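Häufige Fragen: kleine runde Früchte und Dekokugeln mit Aufdruck

Muss ich dem Aufdruck glauben?
Nein. Ein Schriftzug auf der Schale oder Oberfläche ist erst einmal Farbe. Er sagt nichts über Herkunft, Alter oder Material, solange kein Händler dafür geradesteht.

Ich kann die Zeichen nicht lesen. Was nun?
Eine Übersetzungs-App hilft bei sauberem Druck. Bei verwischten Zeichen rät sie, und zwar sehr selbstbewusst. Ich würde mich darauf nicht verlassen.
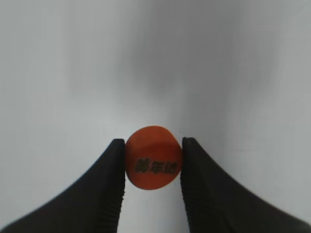
Heft 4, Seite 56

Drei Schriftzeichen auf Orange, leicht verschmiert -- wer daraus eine Sorte oder einen Hersteller ableiten will, soll mir bitte zeigen, wie.

Frucht oder Nachbildung?
Vom Foto her sage ich dazu nichts. In der Hand hilft das Gewicht, dann der Geruch. Eine fleckige Färbung beweist wenig, die bekommt man auch mit Lack hin.

Geht der Aufdruck ab?
Antwi verspricht das für sein Reinigungstuch. Bei meinen Stücken von Pokwood blieb ein grauer Schleier zurück. Erst an einer unauffälligen Stelle probieren.

Lohnt sich das Sammlerset von Cluseck?
Für 77 Euro? Mir hat noch keiner erklärt, was daran selten sein soll.

Kann man bedruckte Ware essen?
Nur wenn sie ausdrücklich als Lebensmittel verkauft wurde. Im Zweifel weglegen.

Kommentare

Mandarinchen: Bei mir ging die Farbe schon mit lauwarmem Wasser ab, allerdings auf die Tischdecke.

K. aus T.: Das mit dem Geruch klappt nicht, meine sind parfümiert!

Kontakt: Svitlana Tymoshchuk, Tuvilberg | © Alle Rechte vorbehalten | Nach oben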